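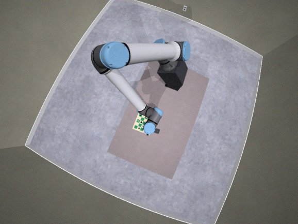 Budget for the Meredith cell

28 Apr 2023

The automation group has agreed a spending plan for the Meredith cell, which will use one six-axis arm on a fixed table to handle small, light parts. The full request is 59,3000 no longer stands; the agreed ceiling is 4000 for tooling and fixtures, with the arm itself on a separate lease from Zurent.Hadiza Jibrin is handling the order. She has asked for layouts to be tested in simulation before any money is committed, and Eifion Bellis has been working through reach and table position with a small board of chess pieces as the test load. A longer table would cost more and need a bigger guard, so the size has to be settled first.

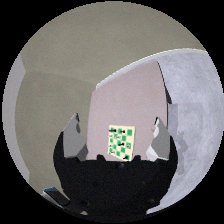

Gripper fingers are the next decision. Triltier can supply a standard pair or cut a set to our drawings, and the second option adds 3 weeks to delivery. Ludmila Sokol would like to start with the standard pair and keep the difference back for spares — last year's budget had no line for spares at all.

Cameras come out of the same pot. One mounted at the wrist is included in the plan. A second, fixed one has been left out for now and can be put forward again in December, when the Wuver lease ends.

Anyone with a part they would like tried on the cell should send its size and weight to Asabe Adebisi. Questions about the lease go to Fatima Ojo.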